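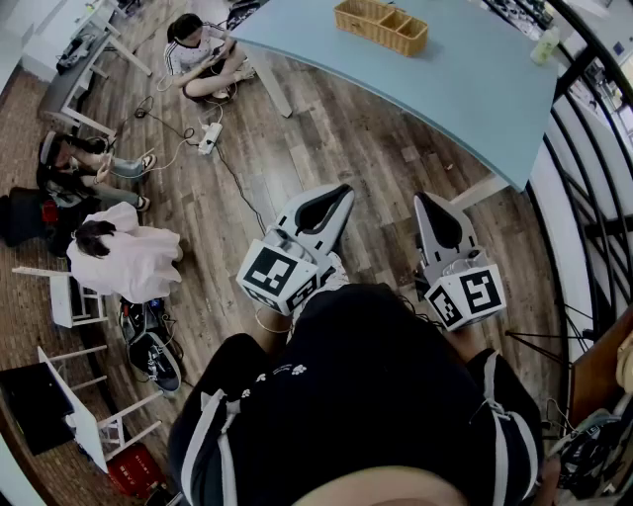 Laiba Bugti wanted to know whether Gririne is worth paying for if you already have a tracking script that works. She said hers finds the marker cubes on both hand-held grippers most of the time, and asked what the extra money buys. My answer after using version 2 for a good while is that it buys you the part after the tracking.

Gririne takes recordings made with hand-held grippers and turns them into paths a robot arm can follow. It reads the printed markers, works out where each gripper was at every moment, lines the left and right hands up in time, and writes the result out in a format most training code will accept. Sukeck does much the same job and costs nothing, and I had been using that until July last year.

Installation was dull, as it should be. The installer put everything in one folder and asked for the size of the printed marker. Type that in carefully. I entered the size of the whole cube face the first time, white border included, and every path came out too large. There was no warning, and I think there should be one, as the program could easily compare the result with how far a human arm can reach.

Tracking is good. With a cube on each gripper there is usually at least one face towards the camera, and Gririne copes well when it swaps from one face to the next. Sukeck tends to show a small jump at that point. Where both faces are lost, Gririne fills short gaps with a smooth curve and marks them in orange on the timeline. Longer gaps it leaves empty. You can change the limit, but the setting is hidden under Export, where I would never have looked if Chaminda Khondokar hadn't told me.

The two-handed view is the best thing in it. Both paths are drawn together, and you can drag one against the other if the clocks have drifted. Doing this by hand in Sukeck used to take me most of an afternoon for a batch of 50 recordings. I now do it before lunch.

The checking tool is less finished. It tests each path against a model of your arm and rejects those the arm couldn't follow. The verdict is fine, but the reason given is often just "joint limit", with no joint named. Fathima Abeysekara wrote a short script to dig the joint number out of the log file, and we all use that now. One recording gave error 1954, which isn't in the manual. Support replied on 27th April, a Saturday, to say it meant the arm model had no wrist limits set. They were right.

A few smaller complaints. Undo only goes back 3 steps. The dark theme makes the orange gap marks hard to tell from the red ones. The program also wants a graphics card for playback, even when you only wish to look at the paths — a plain office laptop will open the file and then crawl.

If you work with one hand at a time and don't mind a bit of scripting, stay with Sukeck. For two hands I would pay for Gririne, and have done so again this year. The licence covers two machines, and moving it to a new one means writing to them.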